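Pre-Season Tractor and Forage Wagon Check — Moura Farm, lower yard
Checked by: Mirela Toledo
Second look: Adalberto Trindade
Date: June 30, 2024

Mark each line OK, FIX or OUT. OUT means the key comes off the hook and goes in the office drawer until the repair is signed.

TRACTOR 1 (loader tractor)

1. Engine oil, coolant, hydraulic oil — OK. Hydraulic oil at the low mark, topped up.
2. Radiator screen — FIX. Packed with chaff on the left side. Blow out from the fan side.
3. Front tires — OK. Both set to 20 psi.
4. Rear tires — OK. Both at 16 psi. Old cut on the right sidewall, same length as in November.
5. Brakes, pedals locked together — OK. Pulls up straight on the lane.
6. Seat belt — FIX. Latch sticks. Raíssa has the new one on order with Ketel.
7. ROPS bolts — OK. No rust at the welds.
8. Neutral start switch — OK. Would not crank in gear.
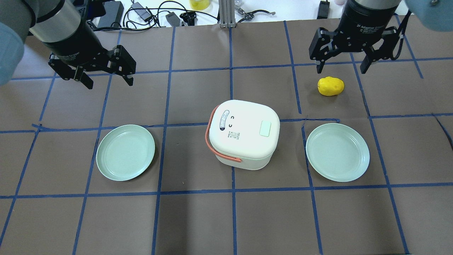 Grid with plates and rice cooker.

TRACTOR 2 (chopper tractor)

9. Engine oil, coolant — OK.
10. Fuel lines — FIX. Weep at the filter housing. Tighten, wipe down, look again after the first day.
11. PTO master shield — OUT. Cracked through at the top bolt and flexes by hand. Not to be run with the chopper until replaced. I know it was like this last year. It should have been written down last year.
12. Lights and flashers — FIX. Left rear flasher dead. Bulb is good, so look at the ground wire.
13. Slow moving vehicle sign — OK. Faded but still in the bracket. Replace before fall.
14. Drawbar pin and clip — FIX. Pin is fine, clip is bent wire. Use a proper clip.
15. Steps and handholds — OK. Scrape the mud off them.

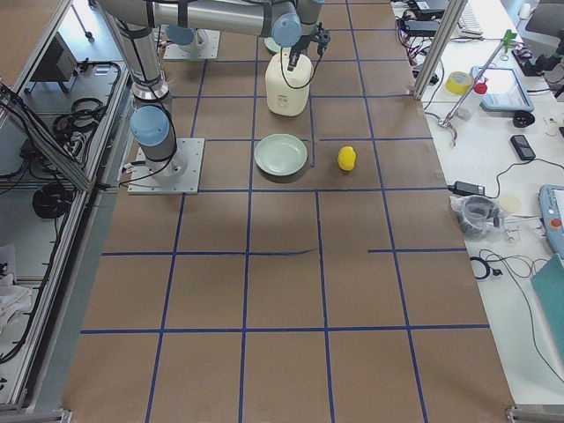
Can we pull a wagon with the PTO shield off if the PTO isn't running?
Only for moving it around the yard, with the driveline taken off the tractor completely. It does not go to the field that way, and nobody hooks up a driveline until the shield is back on and I have signed for it.

FORAGE WAGONS (Prindberg, two units)

16. Wheel nuts — FIX. Two loose on the rear axle of the green wagon. Retorque after the first load.
17. Safety chains — OK on both. Hooks and latches good.
18. Driveline shields — OK on the green wagon. On the red wagon the shield turns but the tether chain is missing. FIX.
19. Emergency stop rope — OUT on the red wagon. Pulled it four times and it tripped three. That's a fail. Adalberto thinks the pivot is dry. Clean it, grease it and test it again with both of us there.
20. Unloading apron chain — OK. One slat bent, not catching.

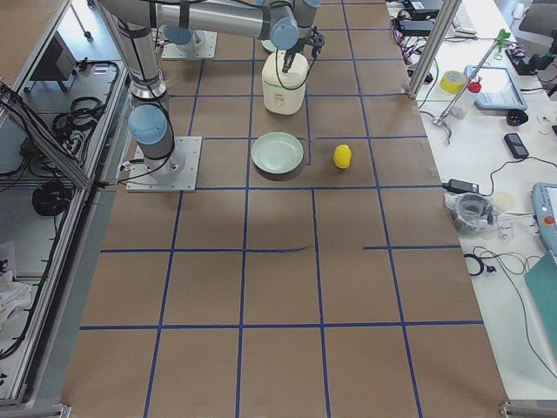 The red wagon stays parked beside the fuel tank for now. Please don't borrow its tongue jack for the green one, since it will roll on that slope. Chocks are behind the shop door.

PIT AND LANE

21. Pit walls — OK. Hairline crack in the north wall has not moved past the paint mark.
22. Sight rails on top of the wall — FIX. End post loose. Reset before anyone packs above wall height.
23. Soft ground at the lower gate — FIX. Still wet under the crust. We buried a tractor to the axle there once and spent most of a day getting it out. Load of stone is coming from Cullavero. Until it is down, use the top gate with full wagons.
24. Tow strap and shackles — OUT. Strap is frayed near one eye. I cut it in half so it won't get used. Do not chain one tractor to another to pull it out. Call me first.
25. Fire extinguishers — OK in both cabs. The one in the shop is overdue for its tag.
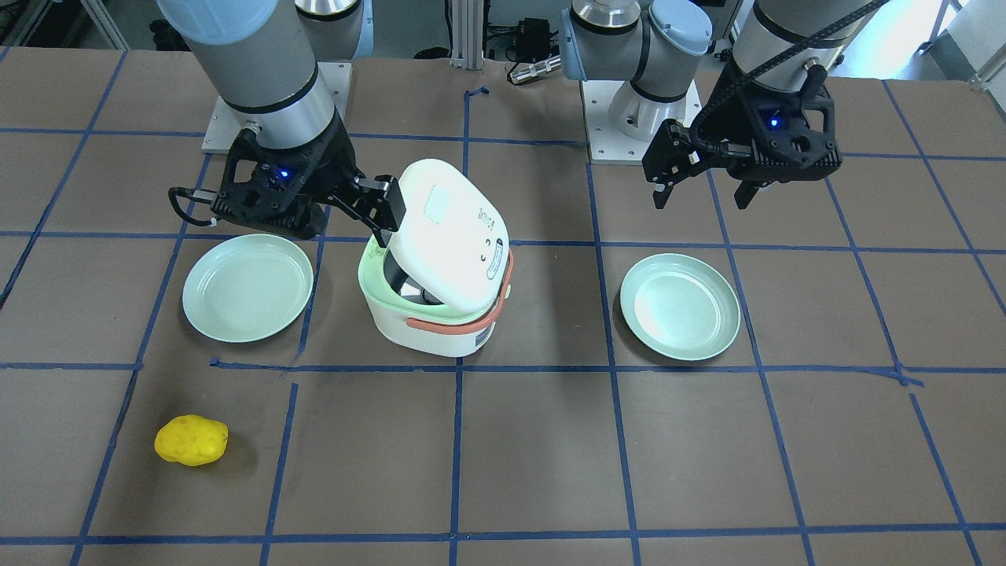
Simone asked about packing speed and ramp slope, and neither one is on this sheet. Low gear, back up the ramp, drive down forward. Keep the rear wheels well in from the open edge. No passengers on the pit tractor, and that includes the kids.

Totals: OUT items are 11, 19 and 24. All three get fixed before the first load. FIX items can be done in any order, but 16 and 22 come first if time is short.

Parts still needed: PTO master shield, seat belt, tether chain, drawbar clip, recovery strap. Spending over 80 dollars on any one part goes past Mirela Araújo.

Signed: M. Toledo
Repairs checked by: ____________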